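Clubs > Robotics > About us

Jul 17, 2022
By the Quintana club desk
2 min read

Quintana is the after-hours robotics club at Stitden. Started with 4 members and one borrowed bench, now 23 on the list. Ages 16 and up, no experience needed. We mostly do two-arm assembly — picking up small metal parts and putting them where they belong, which is harder than it sounds. 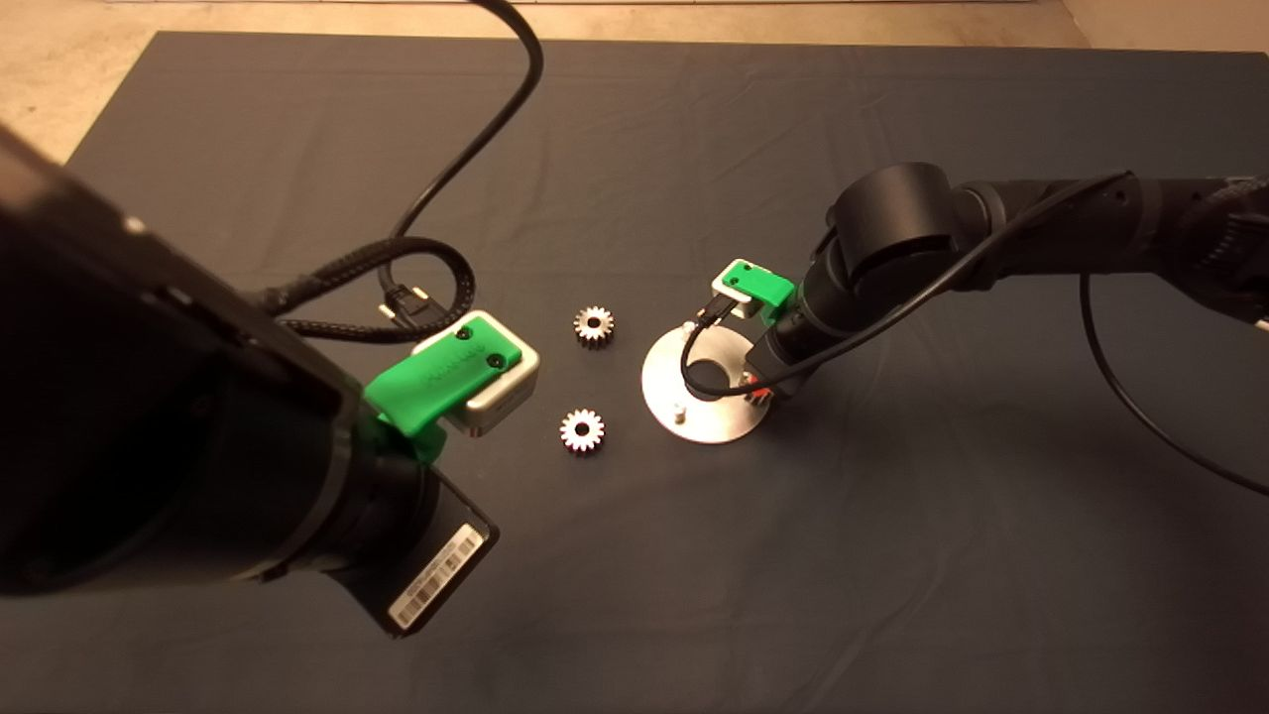
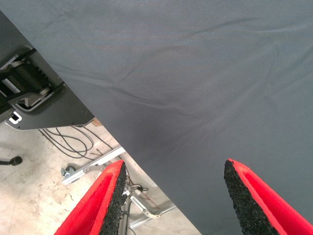
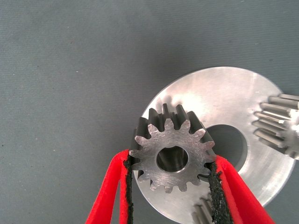
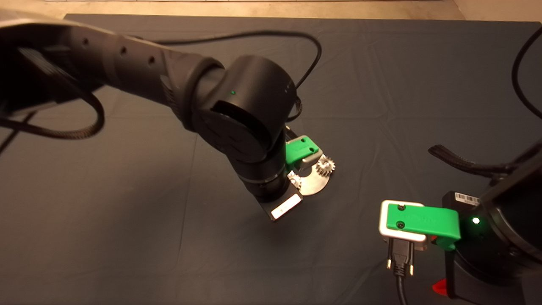
Gears on plates, cloth down, two arms.

What we do the rest of the year: a beginners' block in autumn (wiring, safety, a bit of Python), then everyone goes onto a project. The main one is Plutau, our gear assembly task. Second year of it. Code gets rewritten every term, usually by whoever complained most about the last lot.

We enter the Hurkier Cup each December. Came fifth last time, lost a lot of points on the timed round. Want to do better then that. Small teams, everybody gets a go at driving and everybody does some of the boring bits too — calibration, labelling, sweeping up.

Money: some 900 pounds a year, from subs and the summer fair. Goes on motors, screws and cable mostly. Old laptops always welcome.

Joining — come along to any session in term time and ask at the front desk for the robotics room. Closed shoes please, long hair tied back. First two sessions are free, after that its termly. Forms at the desk.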